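Avville packing site halts 13 robot arms after cable fault

September 18, 2020

Flevier has stopped 13 robot arms at its packing site in Avville after one of them dropped its load and failed to respond to a stop command from the operator's panel. No one was hurt.

The arm was moving small parts between trays when its gripper opened without being told to. The operator pressed stop on the panel, but the arm finished its move before coming to rest. The main power was then cut by hand.

Flevier said a first check points to a signal cable that had worn through near the wrist joint. The arms were put in by Gernusari in April and had each run for roughly 2,000 hours. The maker's schedule calls for a cable check every 300 hours, and the company is now looking at whether those checks were done on every unit - the log for the failed arm has gaps.

Work on the line has moved to hand packing for now. Orders for 118 customers will ship late, most of them in the Hầu product range.
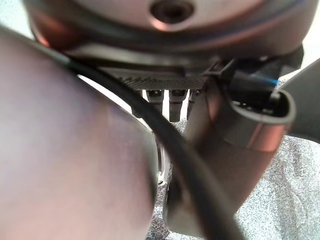 Gernusari has sent two technicians to Avville. They will replace the wrist cables on all of the arms and test the stop circuit on each one before it goes back into use. The panel software is being looked at separately.

Flevier has reported the fault to the state safety office and expects to restart the first arms next week - the failed unit will stay out of service until the report is finished.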